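# Two Arms, One Shirt: where our folding build has got to

Wednesday, June 10, 2020

So, the shirt project! When Mekdes Yimer and I signed up for this class we were going to build a chess player, and then we looked at how much laundry was sitting in both our apartments and changed our minds overnight. Our advisor, Alistair Morrison, told us cloth is a terrible thing to start with. He was right, but I'm still glad we did it.

We named the build Sisay and put it together in the shared workshop, mostly on evenings when the big bench was free. It has two arms on one aluminum rail, white walls on the sides and back so the background stays plain, and a patterned cover on the table. Mekdes picked the cover. I wanted plain gray and lost. (Fikri Ngui in our group says the leaves look nice, so that was two against one.)

I spent most of April on the gripper fingers. The first set was too blunt and just shoved the fabric along. The ones we use now narrow down to a small tip, so they can get at one layer near a fold, at least on a good day. They pick up scratches pretty fast.
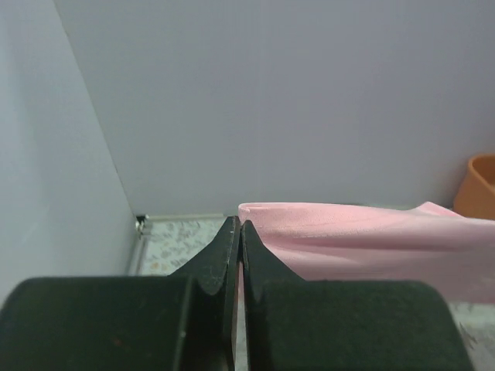

*Photo: Zewditu Kahsay / Sisay project*

Pink fabric is our standard test piece. It's soft and it slides, and the edge likes to roll over on itself, and a rolled edge is exactly where we lose most of our grabs. If the tips close a little early they pinch air. If they go in too deep they take both layers and the whole thing comes up in a bunch. I changed the closing height 3 separate times in one week and wrote all of it in the notebook, which Alistair made us keep and which I complained about (sorry, Alistair).

Then there's the problem of two arms sharing one small table. Each arm works fine alone! Together they want the same bit of space above the middle, so Mekdes wrote a simple rule where one waits while the other crosses over. It's slow but we haven't had a crash since.

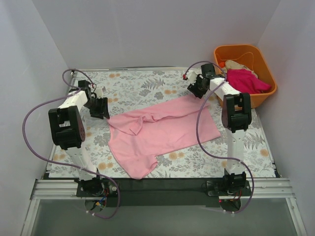
Cables were the other headache. We left them long so the wrists could turn all the way, and long cables swing around and catch on things. Kyung-hwa Ham suggested clips along the links, and that's next on my list.

For our last full test we ran 20 tries at a single sleeve fold and left the rest of the shirt alone. The arms managed a fold I'd accept on 3 of them. Not great, I know, but the month before it was zero. Most of the misses came at the first grab, so I'm going to keep working on that before we even think about a second fold.

Still to do: cable clips, softer pads for the fingertips, and a cleanup of my code, which is now 1,351 lines in one file. Mekdes has asked me very politely to split it up.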